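Prusano Teach Pair
Two-arm demonstration and recording station for tabletop tasks

The Teach Pair is a bench station for showing a task to a robot by remote control. An operator moves two leader handles, the two follower arms repeat the motion, and the station stores the motion together with the wrist camera video. The unit is listed as shared equipment and can be reserved for 2 or 4 hour blocks.

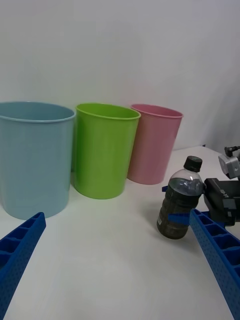
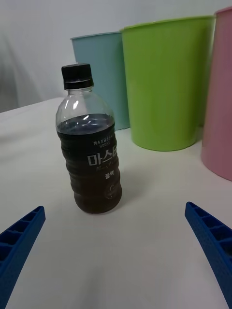
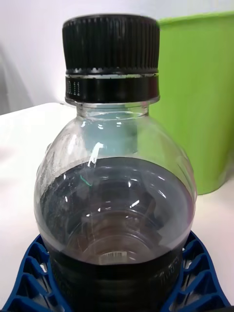 Wrist camera views, bottle task

Dromitz Institute / Department of Mechanical Engineering / Manipulation and Teleoperation Group

Equipment contact: Elsie Ellery
Page last revised: 22 August 2024

General description

The station has a fixed base plate, two follower arms, two leader handles, a foot pedal and a recording computer. Each follower arm carries a gripper and a wrist camera. Leader and follower joints are matched one to one, so the operator does not need to learn a coordinate system. Gripper opening is set by a trigger on each handle. The trigger is proportional: half pull gives half closure.

The bottle task used for operator training takes a capped plastic bottle of coffee and three open containers in light blue, green and pink on a white table. The operator grasps the bottle, lifts it clear of the table and places it in the container named on the task card. Bottles are used with the cap on. The task is suited to training because a filled bottle shows an off-center grasp quickly. It tilts as soon as it leaves the table.

Fingers

The standard fingers are blue flexible parts with an open lattice of cells along the inner face. They bend around a curved object under load and return to shape when the trigger is released. Fingers are replaced as a pair. Inspect the ribs before each session and report any split longer than one cell.

Rigid fingers from Manalo are kept in drawer 6. They are required for thin flat parts and are not to be used on filled bottles.

Recording

Press the pedal once to start an episode and once to end it. A long press discards the current episode. The following channels are written to one file:
Joint positions, leader and follower
Trigger position and measured gripper opening
Wrist camera video, both arms
Task card number and operator code

Episodes are stored on the local drive and copied to the group server overnight. The local drive holds more than 2,000 episodes of the bottle task at default video settings. Episodes that have been copied may be removed by the operator who recorded them.

Showing by hand

For hand guiding, set the mode switch to FREE and hold the follower arm at the wrist collar. The arm holds its own weight and can be moved with light force. Only one arm at a time can be placed in FREE. The other arm holds position. Hand guiding is recommended for short contact moves, such as pressing or sliding, where the handles give too little feel. Keep fingers and sleeves out of the wrist camera view while recording. Leader channels are written as blank in this mode.

Operating notes

Home both arms before the first episode and after any stop. If the handle and arm positions differ at start, the follower will not move until the handle is brought into line with it. The status light changes from amber to green when they match.

Approach upright bottles with the fingers open wide and close below the shoulder. Closing on the neck is possible but the lower part of the bottle will swing during transfer.

Do not change the lighting level between episodes in one set. Clear bottles pick up glare from overhead lamps, and a change of level partway through a set makes the video harder to use for training.

Wipe camera covers with a dry cloth only.

Software

Recording and playback run under Zirnov Recorder, installed on the station computer. Playback repeats a stored episode on the follower arms at reduced speed. Object positions are not corrected during playback, so the table must be laid out as it was at the start of the episode. The February release added pedal discard and fixed the time offset between the two video channels. Files made with earlier releases need the offset entered by hand on import.

Access

Users must complete the operator session before making a reservation. The session covers homing, stop buttons, trigger control and the bottle task. Send reservation requests to Elsie Ellery with the task card number, the finger type and the expected count of episodes.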